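Sorting Small Electrical Parts with Two Arms
Preresico Laboratory, Flasgate Institute: Gallery

The Preresico group studies how a two-armed robot can learn to sort small electrical parts by copying human operators. Work in the current phase is concerned with items that carry loose leads, which have proved harder to pick up than rigid parts of the same size. Operators at Flasgate recorded 30 demonstrations for each part, and the trained policy was then tested over 20 trials per part. The programme is led by Wenceslao Cárdenas. Selected views of the work are presented on this page. 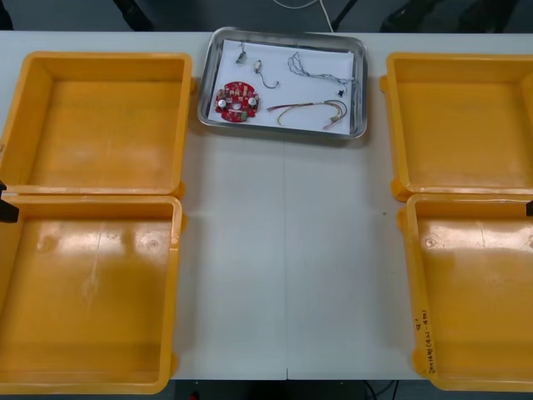 Solís asked whether the wire harnesses ought to be scored separately from the circuit boards, as a harness can be held at many points along its length and a board at very few. The group has adopted this suggestion, and the results table now lists the two classes on separate lines.

Yellow trays stand on both sides of the table, with the parts laid out on white paper in a steel tray between them. Starting positions are changed between trials in accordance with the Plamness protocol, which the laboratory has followed since April.

Views from the wrist are supplied to the policy together with the view of the whole table. When the wrist views were withheld, successful grasps of parts with leads fell by 6 in the 20 trials. No comparable fall was recorded for the circuit boards. The group attributes the difference to the final stage of the approach, during which thin wires are poorly resolved from a distance.

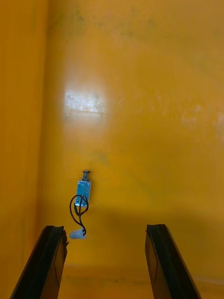 Solenoid with twin black leads and white connector, wrist view.

Requests for the trial records should be addressed to the laboratory office at Flasgate. Visits to the workspace are received on Wednesday afternoons by prior arrangement.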